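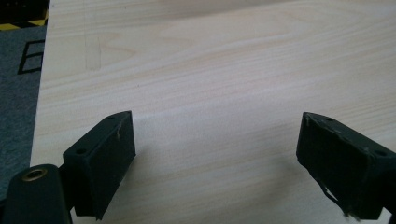

Collection update from the Vurnness floor

The handheld collection for Indel reached 1,240 accepted demonstrations at the end of January. The target is still 2,000, and we expect to get there by the middle of March if the current pace holds.

For those who joined the newsletter recently: Indel is the tabletop manipulation policy we are training with Sovberg. All of its examples come from people working with handheld grippers at the tables in the Vurnness building. No arm is used during collection. The arm only comes in at evaluation, which Quintero runs at its own site.

The first batch was almost all pick-and-place with small household items. The policy learned those well enough, but it did poorly at the start and end of each task. It would close too early, or drift after letting go. When we went back through the data, we found that most operators had been starting the recording with the fingers already next to the object and stopping it as soon as they released. The model had very little to learn from in between.

So the instructions have changed. Each demonstration now starts with the gripper open over bare table, well away from the object, and ends the same way. Hold still for a second at both ends. This makes each take a little longer, and we have adjusted the session quotas to match – 90 takes is now a full shift.

We are also recording a separate set of approach-only takes, with open fingers moving above the surface and no contact at all. These are labeled as their own task and do not count toward the 2,000. Please don't mix them into a pick-and-place session, even if you have time left at the end. The sorting script goes by session and will mislabel them.

A few notes on equipment. The covering on the finger pads wears at the front edge and the lower corners, and once it starts to peel, strips of it hang down into view and can catch on thin objects. Check both pads before you start. If there is a loose flap or fraying, write the gripper number on the sheet by the charging shelf and take another one. Do not trim the pads yourself or put tape over them. Some fraying is already in the accepted data and we are leaving it there, but we want new sessions to start on sound pads.

Keep the gripper over the table while recording. Takes that drift far out over the carpet are being rejected at review – there were more of these than we expected in January, mostly from people reaching around the left side.

Quintero's next evaluation will use the checkpoint trained on the new-style takes only. Results will go in the next issue, along with the object list for the second half of the collection. Operators who want extra shifts in February can sign up on the usual page. Evening slots from 5 p.m. are the easiest to get.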